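3.2 The Sosus water channel

Our second facility was the recirculating water channel at Sosus, a much older and humbler thing than the Surdu flume, though we grew very fond of it over the winter. The working section is 3 metres long, with glass on both sides, and it will run quite happily for a whole afternoon provided the pump is given 30 minutes to settle first. We learned to respect that half-hour. Early runs started sooner gave drag readings that wandered by over 20 per cent, and we have left them out of the analysis altogether.

Each hull model was towed and then held fixed, following the procedure of Lazăr and Chiriac, with the load cell zeroed in still water before and after every run. The Tasosico cell drifts a little as the room warms up – a small nuisance, but one worth knowing about if you plan to work through to the evening. We logged 600 readings per run and kept the colour dye for separate trials, as it clouded the glass. 

Figure 4. Work table with two white robot arms.

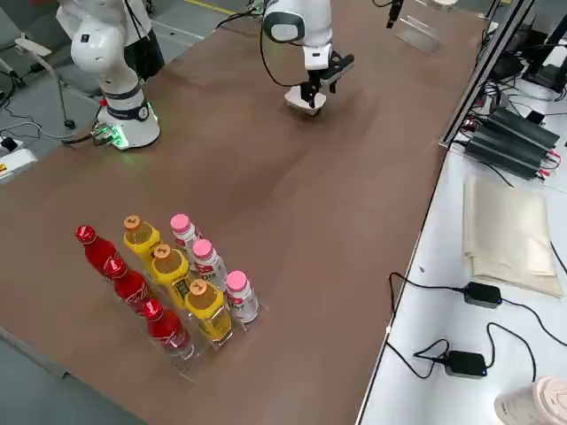
The Kurkine hull was tested last, in December, and its results are treated separately in the next section.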